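Notes on a Stay at Paltstead
February 2018

Readers of this blog will know that my reports on golf properties usually appear within a few weeks of the visit. The present entry has taken longer. I spent seven nights at Paltstead last July, and the notes were set aside while the resort completed the changes to its second course. Those changes have now been confirmed in writing by the management, and the report can be published.

Paltstead is a resort of moderate size on a wooded slope above Nimelby. It operates 2 courses, a practice ground, a short-game area and a lodge with 50 rooms. The older layout is called the Sultana. The newer one, the Clarnura, opened with nine holes and was later extended to a full eighteen. Guests of the lodge may reserve times on either course before they arrive, and visitors from outside may do so once the lodge sheet has closed for the day.

The Sultana remains the stronger of the two. Its opening stretch runs along level ground beside a stream, and the first three holes may be played without great risk by anyone who can keep the ball low. The fourth turns uphill. From that point the course asks for more careful club selection, and the yardages printed on the card become less useful than the advice of a caddie or a playing partner who has been there before. The seventh, a par four of 351 yards, is the hole I would recommend to any reader who has time for only a short visit. The green sits at an angle to the fairway and falls away at the back. A long drive leaves an awkward half shot from a downhill lie. A long iron from the tee leaves a full wedge from flat turf. I played it both ways during the week and recorded my only birdie with the more cautious method.

Maintenance on the Sultana was of a high standard. The greens were firm in the morning and a little slower by late afternoon, when the grain toward the stream became noticeable. Bunker sand was consistent from hole to hole. The rough had been cut back on the left side of the eleventh and fourteenth, and pace of play seemed to benefit. My rounds were completed in just over four hours, including a brief stop at the halfway hut.

The Clarnura is a different proposition. It was built on higher and more exposed ground, and the wind is a factor on every hole after the second. Several of the landing areas are hidden from the tee. Marker posts have been installed, but at the time of my visit two of them pointed toward lines that only a very long hitter could follow. I raised this with the golf office and was told that the posts were under review. They have since been moved, and new forward tees have been added on the sixth, ninth and thirteenth holes.
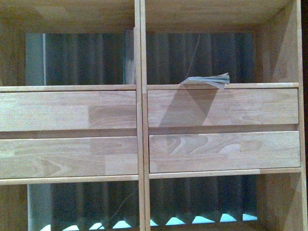
Man-lok Fang has written to me to disagree with my view of the Clarnura, which I had shared in an earlier and shorter note. The blind shots, in Fang's opinion, are the best feature of the course, and the old position of the posts should have been kept so that players were obliged to learn the ground for themselves. The letter adds that the new tee on the thirteenth removes the carry over the gully, and that the hole has lost its character as a result.

I have considered these points with care. It is true that a golfer who plays the Clarnura every week would come to know its lines and might regret any change. A resort course, however, serves a large number of people who will see it once. For those players a hidden landing area with a misleading marker is a matter of safety as well as of scoring. I accept the criticism of the thirteenth in part. The back tee still requires the carry, and I would encourage stronger players to use it.

Instruction at Paltstead is under the direction of Hazem Cherkaoui, with whom I took one lesson on the second morning. The session lasted an hour and was devoted entirely to pitching from tight lies. I was asked to narrow my stance and to leave the hands quiet through the ball. The improvement was modest during the lesson and more apparent two days later. Lessons should be reserved in advance, as the afternoon hours fill quickly in the summer season.

The lodge is comfortable and quiet. Breakfast is served early enough for the first tee times, and packed lunches may be ordered the evening before. Dinner was reliable, although the menu changed only once during my stay. Clubs may be left overnight in the bag room, which is locked at dusk and reopened before the first group goes out. Guests who intend to practice after dinner should keep a few clubs with them.

Travel to the resort requires a car for the final part of the trip. The road from Nimelby is narrow, and signs are few until the last junction. Parking is free for lodge guests.

I plan to return once the new tees on the Clarnura have had a full season of growth. Readers who have played either course since the changes are invited to send their comments through the contact page, with the month of the visit and the tees used.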